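Search this site
Enter keywords
Go

Council adopts new standard for shared equipment at community centres

By Tshepo Chauke
23 June 2018
Reading time: 4 minutes

Plodham Council has adopted a single cleaning and booking standard for all 20 of its community centres and halls, replacing a set of local arrangements that in several cases had not been reviewed for more than a decade.

The standard was approved at the ordinary meeting of Council and will apply to every hirer, from weekly playgroups and craft circles to one-off private functions. It covers kitchens, meeting rooms, storage areas and furniture, and sets out who is responsible for cleaning each of them before and after a booking.

Council received 347 written submissions during the public comment period, which opened in March. Most came from regular users of the Terkness Road and Filtari Park centres, the two busiest in the municipality. Submissions were generally in favour of a common set of rules, although many asked that small groups be given more time to adjust and that bonds not be increased.

In response, Council has kept the bond for community groups at its current level. The bond for commercial hirers will rise at the start of the next booking year. Groups that have hired the same room for more than two years without a damage claim may apply to have their bond waived altogether.

A report prepared for the meeting noted that Council's centres took 2,242 bookings in the previous financial year. Complaints about the condition of rooms made up the largest share of all complaints received by the bookings office, ahead of noise and parking. The report found that in many of these cases neither the outgoing nor the incoming hirer had been told clearly what was expected of them.

Under the former arrangements, some centres asked hirers to mop floors and empty bins, while others included this work in the hire fee. At the Hofstetter Hall, hirers were required to bring their own cleaning products. At other sites, products were supplied but were kept in a locked cupboard to which hirers did not hold a key.

The new standard requires that basic supplies be available in every room that can be booked, in a place that hirers can reach without staff help. Hirers will be asked to wipe down tables and benches, return furniture to the layout shown on the wall plan, and take food waste with them. Floors, washrooms and windows will remain the responsibility of Council's cleaning contractor at all sites.

Fifteen minutes will be added at no charge to the end of each booking so that this work can be done without cutting into the hirer's paid time. Where bookings run back to back, the added time will be taken from the gap already built into the calendar. Evening bookings at Filtari Park, which has residential neighbours on two sides, must still finish by the closing time set out in the centre's operating licence.

The section of the standard dealing with plumbing drew the most detailed comment from Council's own works staff. Blocked drains closed the washrooms at Terkness Road on 6 occasions last year, and on each occasion wipes and paper towel were removed from the line. Wipes will continue to be supplied for tables and other hard surfaces, and a lidded bin will be placed in every washroom and beside every sink. 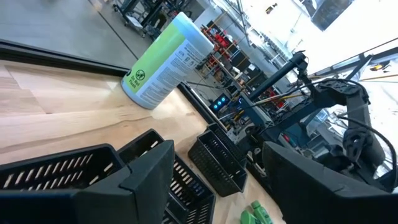

Hirers who cause a blockage by flushing wipes or other unsuitable items may be charged the cost of the call-out. Council officers have advised that this charge will be applied only where the responsible booking can be clearly identified, and that a written warning will be issued in the first instance.

Storage was also considered. Groups that keep materials on site will be asked to label their cupboards and shelves with a group name and a current phone number. Items left in shared areas without a label will be held by the centre for four weeks, after which they may be donated or thrown away. Several craft and seniors' groups had asked for a longer period over the summer break, and Council agreed to extend it to eight weeks for items left during that time.

The standard will be introduced in stages. Terkness Road and Filtari Park will move to the new arrangements first, followed by the Hofstetter Hall and the remaining neighbourhood centres. Existing bookings will be honoured on their current terms until the end of the present booking year, and no group will be required to sign a new hire agreement before then.

Printed copies of the standard will be available at the front counter of each centre and at the Plodham municipal library. A large-print version has been prepared, and translated copies may be requested through the bookings office. Information sessions for regular hirers will be held at Terkness Road, with times to be posted on the centre's noticeboard.

Council will receive a further report after the first full year of operation, including the number of complaints received, the cost of supplies and any charges issued to hirers. Groups wishing to apply for a bond waiver should contact the bookings office in writing and include the name under which their current booking is held.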